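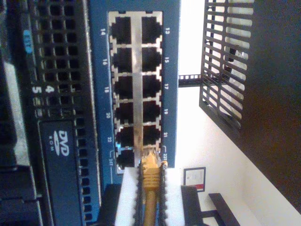 June, 10:00 a.m.
Minutes by Ardalan Jalali

Tovton cable task, data check-in

Present: Negin Rahimi (chair), Ardalan Jalali (notes). Farahani team on the call for items 1 and 2.

1. Where we are
We have 251 usable episodes, up from 128 at the last meeting, and the target stays at 700. Negin is thrilled with the pace (so am I!) and wants it in the minutes that the newer takes are much smoother, especially the slow approach to the port.

2. Variety
Farahani asked for more starting poses. Agreed: change the cable's path across the board before every take, and let the loop fall wherever it likes. Port choice was discussed at length. We keep 23T for one more batch of 16, then move up the column. Negin would love to see the even-numbered side too, but that waits until the labels are sorted out.
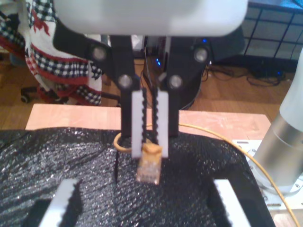
Connector held between the finger pads, tip down, above the black sheet.

3. Failed attempts
Long and very lively discussion. Ardalan had been deleting missed insertions. Negin wants them kept and tagged, with the recovery left in, as those are great examples to learn from. Agreed. Anything where the operator stops midway still goes out.

4. Storage
Asen drive is filling up. Older raw takes move to Flingate once the checksums match.

Actions
Negin: write the tag list for misses and send it to Farahani.
Ardalan: restore the deleted takes from backup, start the Flingate copy.

Closed 10:50 a.m.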